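Home Diary Recipes Letters Contact

Last updated: December

Diary: the week of the teal cloth

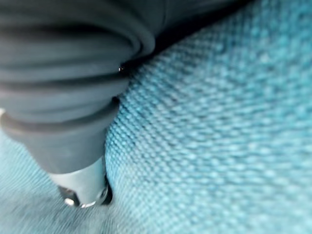
Morning

I woke before 7 and walked to the market in Starnden. The fabric seller wanted 30 dollars for the piece I liked, and I am still too shy to bargain in English. I paid. Ximeng Ye says I should at least make a sad face – she always does, and it works for her.

I bought also plums, and 500 grams of flour for the dumplings.

Evening

Tianyou Fu came to dinner and stayed until 9. We talked about our grandmothers, who both kept every button in a biscuit tin. He asked me what colour I miss most from home. I said the grey of the river in winter, and then I felt a little foolish, but he nodded.

The dumplings opened in the water again. I think my dough is too dry, or I am not patient with the edges. Mother would know it only by touching.

Tomorrow I must write to her, and ask about the dough, and tell her that my neighbour's lemon tree has fruit already.

Previous entry Next entry Back to top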